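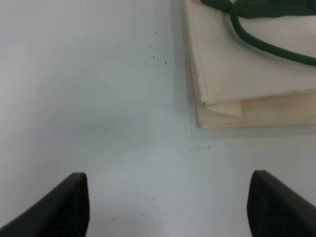

Greifer über dem weißen Prüftisch, rechts oben die Papiertasche mit grünem Kordelgriff.

Besuchsbericht Jakex, Standort Lurnengate, Prüffeld Handhabung

Der Rundgang begann um 9:30 Uhr im Besprechungsraum mit der Sicherheitsunterweisung. Geführt wurde er von Booker Zamora, zuständig für Prüfvorschriften und Freigaben. Gezeigt wurden die Tischplätze für Greifversuche mit weichen und runden Objekten sowie die zugehörige Dokumentation.

Grundlage der Arbeit ist eine Hausvorschrift mit 124 Einzelpunkten, im Juni zuletzt überarbeitet. Sie regelt Tischoberfläche, Objektlage, Beleuchtung, Freiraum und Protokoll. Für Sicherheitsfragen verweist sie auf ISO 10218 und ISO/TS 15066; eigene Grenzwerte für Kraft und Druck legt sie nicht fest, diese stehen in der Risikobeurteilung des jeweiligen Platzes.

Sauberkeit der Fläche: Krümel und Abrieb sind vor jeder Serie zu entfernen. Kratzer dürfen bleiben, sind aber in die Platzkarte einzutragen. Auf der Tischplatte mit der Papiertasche lagen kleine dunkle Partikel, und nahe der Taschenecke verlief eine feine, kratzerartige Linie. Nach Punkt 17 der Vorschrift wäre vor Serienbeginn zu reinigen.

Objektlage: Runde Objekte erhalten Bezugspunkte auf der Platte. Die Punkte müssen klein sein und außerhalb der Aufstandsfläche liegen. Eine Abweichung von mehr als 2 mm zur Solllage ist im Protokoll zu vermerken, der Versuch wird trotzdem gewertet. 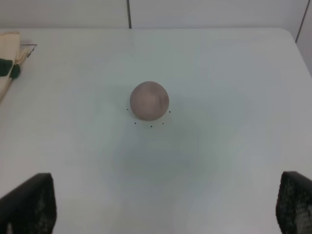
Offen blieb, wie mit Objekten zu verfahren ist, deren Oberfläche sich über die Versuche verändert. Zamora will dafür eine Austauschfrist nach Greifzyklen einführen, im Gespräch sind 189. Der Partnerstandort Ustdale arbeitet bisher mit Sichtprüfung, was den Vergleich der Ergebnisse erschwert.

Protokoll: Jeder Versuch erhält eine laufende Nummer, auch der abgebrochene. Nachträgliches Löschen ist gesperrt, Korrekturen werden mit Kürzel angehängt. Im eingesehenen Ordner waren 212 Versuche abgelegt, bei zwei davon fehlte das Kürzel der freigebenden Person.

Für unser Haus zu übernehmen: Platzkarte je Tisch, durchgehende Nummerierung. Zu klären: Vorgaben für die Reinigungsmittel, Angebot von Taşdemir für Ersatzplatten.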